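Speaker notes – "From Page to Screen: who chooses the director of a comic book film?"
Film club evening, Stitholm library, talk by Walter Condori
Slot: 45 minutes with questions

Slide 1. Title

Good evening. Thank Chiamaka Onyeka for the invitation and for lending the adapter. Say that I will speak slowly, and people may stop me if a word is not clear.

Explain what I do: I worked nine years as assistant in the development department of Plona, a small production company. We bought the rights to comics and tried to make films from them. Most of these films do not exist. This is normal in our trade.

Slide 2. The comic I will speak about

Priketti. A series in black and white, first printed in 400 copies by the two people who made it. The heroine is a lighthouse keeper's daughter who can hear radio signals without a radio. Ask who has read it. (If there are hands, ask them not to tell the ending.)

Important point: the writer and the artist are two different persons, and they did not have the same opinion about the film. The writer wanted a thriller. The artist wanted long silent parts with the sea. Each of them had the right to refuse a director, by contract. Please remember this for slide 5.

Slide 3. What is a "director's list"

When a company has the rights and some kind of script, it makes a list of directors. Ours had three columns: the names we dreamed of, the names we could pay, and the names who had answered our letter. The last column was always short.

Read out how a name comes on the list. Somebody has seen a film at a festival. An agent telephones. An actor says "I will do it if she does it". Very seldom does it start from a person who has read the comic from the first page to the last.

Slide 4. Why the small drama directors

Here the audience often asks why a company gives a big film of superheroes to a person who has made only quiet films about families. My answer has two parts.

First, the action scenes are often planned by another team, many months before. The director comes into a house where several rooms are already painted. What the company lacks is somebody who can make two people speak in a kitchen so that we believe them.

Second, it is a question of price. I should say this without bitterness. A director after one or two small films costs less and has less power in the cutting room. Some of them know it very well and accept, and I don't blame them.

Pause here. Drink water.
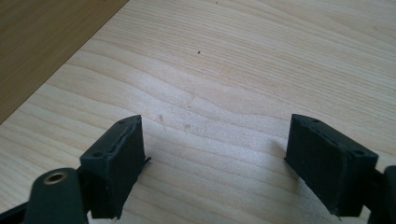
Pale wood grain.

Slide 5. How we lost our first director

Tell the story of the meeting in August. The director we wanted had prepared 100 drawings and put them on the wall in the order of the film. The writer was happy. The artist looked for a long time and then asked where the sea was. The sea was in two drawings.

The artist said no, and with the contract this was the end. The director took the drawings down herself and was very polite. I helped with the tape. Later she made another film, which I like very much, and there is a lot of sea in it.

(Do not say the title, she asked me this.)

Slide 6. The second director and the script of 645 scenes

The second director came to us through Gisler, the company who would pay half of the budget. He liked everything in the comic and he wanted everything in the film. His script had 645 scenes. Many were one line long, for example "The lamp turns." Show the page if the projector is sharp enough, otherwise read five or six lines aloud.

Our producer asked him to cut it by half. He sent it back with the same number of scenes and a smaller letter size. People usually laugh here – wait until it is quiet.

After this Gisler became slow to answer the telephone. The rights went back to the authors the next spring.

Slide 7. What I would do differently

I would put the director and both authors in one room before anybody signs. We did this too late, each time.

I would also tell the fans less. We announced the heroine's actress before we had a director, and for a year we received letters about her hair. She had no contract with us yet, only a nice lunch.

If time is short, jump over slide 8.

Slide 8. Two openings compared

Read the first page of Priketti, then the first page of our last script. The comic has four words on its first page. The script has a car chase. Ask the room which one they would continue to read, and let them argue a bit.

Slide 9. Questions

Questions that usually come:
Will the film be made one day? I don't know. The authors have the rights and they are not in a hurry.
Did you get paid? Yes, every month.
Which adaptation do I like best? Give a different answer from last time, Chiamaka was there.

Leave the copies of the comic on the table by the door. They must come back to me before we close the room at 9 pm.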